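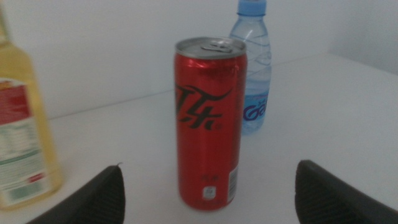 About Agbeko

Agbeko fills other people's drinks into slim cans. If you have bought a small-batch soda, an iced tea or one of those tonics with a mushroom on the label anywhere near Jirdale, there's a fair chance it passed through our building on its way to you. We'd be the last to hear about it. Our name goes in very small type, when it goes on at all.

The company was started by Sadao Nakajima and Amedeo Costa, who met at a bottling plant in Brorkley and agreed on almost nothing except that tall, narrow cans were going to be popular. Sadao thought this was because they fit in a bag. Amedeo thought it was because they look expensive. They have never settled it, and the cans keep selling.

Our first line ran 40 cans a minute on a good day. There were few good days. The filler came secondhand from a brewery in Jelulov, along with a manual for a different filler, and Amedeo spent most of that first November lying underneath it. We have since bought a new one. The old manual is framed in the front office.

What we do now

We fill, seam, date and pack. Customers bring a recipe and artwork, or a recipe and a cousin who draws. Yae Yagi looks after the artwork side, and she will ask you where the barcode goes before she asks you anything else. Please have an answer. A barcode wrapped around the curve of a narrow can is a fine way to meet every cashier in the county, so we run it up and down.

Takeshi Nagano runs the tasting table, a plain white table with a good lamp over it. Everything gets tried there, with water in between, and he keeps notes in a handwriting only he can read. We have 242 recipes on file. He will tell you that 50 of them are lemon.

Working with us

The smallest run we take is one pallet. Samples take three weeks, or longer if there's ginger in it — ginger does what it likes. Visits are welcome in the mornings. Closed shoes, please, and use the side door, as the front one sticks when it rains.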